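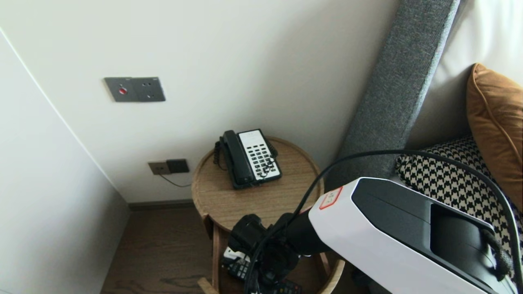 On Jan 29, 2025, Ngaio Ashby wrote:

> I have fallen behind again. I started on the first of the month with one page a day in a Tilero diary, the kind with the date printed at the top, and I now have 16 blank pages in it. I keep thinking I'll sit down one evening and fill them in from memory, but I can't remember one grey day from the next. It rained, I went to work, I had soup. My question to the list is whether people go back and fill the gaps or leave them. And does anyone else find that the printed dates make it worse? My sister says to throw it away and start with a fresh book in spring. I don't want to do that as it was a present.
>
> Also, does anybody write in the morning? I've only ever done it last thing at night and I am usually asleep by the second line.
>
> Ngaio

Hello Ngaio, and hello everyone,

I've kept a diary on and off since I left school and I have been behind for most of that time, so I'll answer from experience. Beverley may well disagree with me on the first part, as she did in August when we last had this out on the list.

Filling in the gaps

I don't do it any more. I used to. The worst case was the winter I moved to McAlister Street, when I lost the whole of the move and the two weeks after it. I spent a Sunday's worth of hours (it may even have been two lots) going through receipts and text messages, and wrote up every missed day as though I'd done it at the time. When I read those pages now I can tell straight away which they are. The handwriting is the same size all the way through and there is no weather in them. I had put down what I bought and who I rang, and nothing about the flat being so cold that I slept in a hat, which I only know because I mentioned it in a letter to my aunt.

So these days a blank page stays blank. If something did happen in the gap that I want to keep, I write it on the day I remember it, under that day's date, and say when it happened. Last week's pages have a paragraph about a bus journey from before Christmas. It reads perfectly well there.

You could write "rain, work, soup" on a few of yours, though. I'd be pleased to find that in an old diary. I have one entry that says only "Toast. Wind got up." and I can remember the kitchen and the noise the back gate made.

Printed dates

Yes, for me they make it worse. I had a dated diary for three years running and each time I stopped before Easter. An undated book doesn't show you how long you've been away. I use a Fatitz notebook, the plain one with the sewn spine, and put the date in myself. If I skip a week there is one line of space and then the next entry.

Since yours was a present, you might keep using it and ignore what is printed. Cross the date out or let one day run over on to the next three pages. Zuzana does something of the kind, if I've remembered her post properly. She writes until she has finished and then puts a line under it, whatever the page says at the top. By the end of the year hers was more than a month out and it didn't bother her.

I wouldn't wait for spring. I have waited for spring a few times and then it was light in the evenings and I was out in the garden and didn't want to sit indoors with a pen.

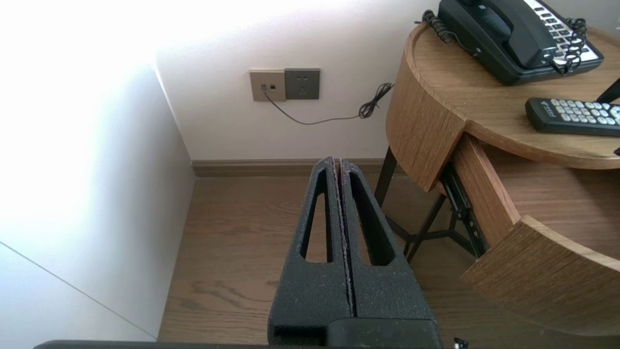
Mornings

I changed over to mornings two winters ago. I get up, let the cat out, make tea and write about the day before while the kettle and the heating are still ticking. It takes me as long as the tea takes. There are drawbacks. I am slow when it's dark and I don't like getting out of bed any more than the next person, and on weekends I often don't do it until eleven. But I have slept on things by then, and a row at work or a bad phone call takes up half the space it would have taken the night before.

What I lose is the small stuff. By morning I've forgotten what the sky was doing or what somebody said in a queue. To get round that I keep a scrap of paper in my coat pocket and write down a word or two. Yesterday's said "geese, lost glove, Mrs P's ladder". The glove was on the wall by the post box when I went back for it.

If you want to stay with evenings, try doing it straight after you've eaten and before you sit down anywhere soft. Tomás told me that one and it worked for him for a good while, until he got the new sofa.

How much to write

You didn't ask this but it comes up every January. I aim for 50 words and quite often stop there. Rangi said on the list once that he had set himself 3000 words a week and gave it up inside a fortnight, and I wasn't surprised. On a good day I'll go on for two pages without noticing. On a bad one I put the date and the temperature off the thermometer on the shed, and that counts.

One other thing. Someone was asking before Christmas about the Skultetov refills and whether the ink goes through thin paper. I have now tried them. The blue is fine. The black shows on the back of the Fatitz pages, enough that I only write on one side with it. I've gone back to pencil for the time being, as I leave the book on the kitchen table and things get spilt.

Does anyone have the index to the August thread? I know there was a long message in it about reading old diaries aloud to family and I can't find it in the archive. I searched on "aloud" and on "grandmother" and got nothing.

Frost again this morning and a very pink sky, gone by the time I had my boots on.

Regards to all,
Beverley's friend from the north end

> I don't want to do that as it was a present.

PS. Meant to say under this bit: my first one was a present as well, a red one with a lock. I wrote in it for nine days and I've still got it.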